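Ticket: Share count wrong after purchase in two markets
Product: Irnano Holdings, desktop version
Status: Closed
Priority: Normal
Category: Corporate positions / Import

Opened by customer

Hello. I work in the back office of a small investment company in Urnitz. We use Irnano Holdings to keep the positions of our clients. One client bought shares of Likano, an airline company with two listings. Part of the purchase was made on the home exchange and part on the foreign exchange, and both parts came to us in one broker file.

After the import, the program shows 1068 shares in total. The correct total is 2068. On the home exchange the client bought 1000 shares, and on the foreign exchange 1068 shares. It looks to me that the first part is lost, but the import report says "3 lines read, 3 lines accepted, 0 errors". I have checked the broker file with my own eyes and the line for 1000 shares is there.

Because the total is wrong, the ownership report is also wrong. I must send this report before the end of November, so I would be thankful for a quick answer.

What I tried already:
- closed the program and opened it again
- deleted the import and did it a second time
- changed the date format from European to American and back

The result is the same every time.

Reply from support

Thank you for the clear report. Please send us these things:

1. The version number from the Help menu.
2. The import log, with the detail level set to "Full".
3. The settings page of the security, where the listings are shown.

Please do not delete the import again for now. Every deletion writes a correction entry, and too many of them make the log hard to read.

Reply from customer

The log is attached, full level. The version is the one that came with the autumn update. On the settings page of Likano I see two listings, "Home" and "Foreign", and both have the same security code. I do not know if this is correct. In the old version I remember two different codes, but I did not make a copy of the page at that time, so I cannot prove it.

The third line in the file is the broker fee. It is imported well. 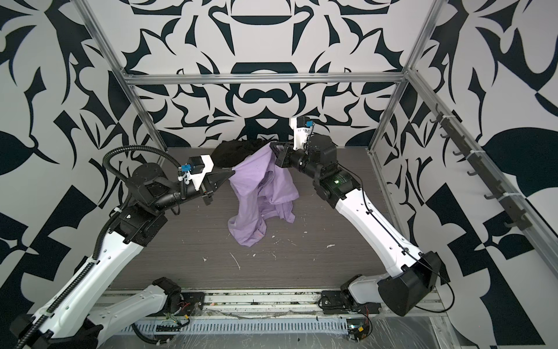
Reply from support

We read your log and found the place where the shares disappear. At line 1 the program creates a position with 1000 shares under the common code. At line 2 it finds the same code, the same client and the same trade date, and it decides that line 2 is a newer version of line 1. So it replaces 1000 with 1068. It should add them. The purple cloth between the two robot arms is held at two points and is still one piece of fabric, and the position must be treated in the same way: two listings hold it, but there is one total. The replacing rule is meant for corrected broker files, where the same trade is sent again with a new amount. In your case the rule is used by mistake, because the autumn update gave both listings the code of the parent company.

Please try this:

1. Open Securities, find Likano and click on "Listings".
2. For each listing, write the exchange code in the field "Local code". Leave the parent code as it is.
3. In Import Options, set "Match trades by" to "Local code and trade number".
4. Run the import in test mode and look at the preview.

Do not save before the preview shows two separate lines for the shares.

Reply from customer

I did steps 1 to 3. In the preview I now have two lines, 1000 and 1068, and the total is 2068. This is good. But there is a new problem — the column "Percent of company" shows an empty value for the foreign listing. For the home listing it shows a number.

I did not save.

Reply from support

You did right not to save. The percent is calculated from the number of issued shares, and this number is stored per local code. When you wrote a new local code for the foreign listing, the program did not find any issued shares for it.

There are two ways to solve this. You can enter the issued shares for the foreign listing by hand, or you can mark the box "Use company total for percent". For an ownership report we recommend the second way, if your rules ask for the part of the whole company. If your rules ask for the part of each share class, you need the first way. We cannot decide this for you. Please ask the person in your office who is responsible for the reports.

Reply from customer

I asked. We need both, one after another, for two different reports. Is it possible without changing the box every time?

Also I want to mention a smaller thing. The Foley price feed, which we use for end-of-day prices, still sends one price for both listings. The currencies are not the same, so the value of the foreign part is too high. Yesterday I corrected it by hand.

Reply from support

Yes, it is possible. Save two report templates, one with the box marked and one without. The box is stored in the template, and you only choose the template when you print.

About the price feed: in Feeds, open Foley, choose "Mapping" and connect each local code with its own price line. Your manual price will stay for the day when you entered it. From the next load the new price will be used. If the program asks "Replace older prices?", please answer No, or it will also change the prices of past months.

Reply from customer

I saved the import and made the two templates. The position is 2068, both reports have a percent, and the prices came at 18:30 in the correct currencies. I compared the total with the statement from the broker and it agrees.

One more question before you close. We have another client with an order for 2000 shares of the same company, also in two markets. Must I do the settings again for this client?

Reply from support

No. The local codes and the mapping belong to the security and are valid for all clients. Only the option "Match trades by" is saved for each broker file type. If the second client has a different broker, please check this option before the first import.

We have reported the problem with the parent code to the development team. Until it is repaired, an update may write the parent code again into the local field, so please look at the Listings page after each update.

Reply from customer

It is the same broker. I understand about the updates and wrote it in our checklist. You can close the ticket. Thank you for your patience.

Ticket closed by support
Resolution: Workaround given, defect reported
Related articles: Securities with more than one listing; Report templates; Price feed mapping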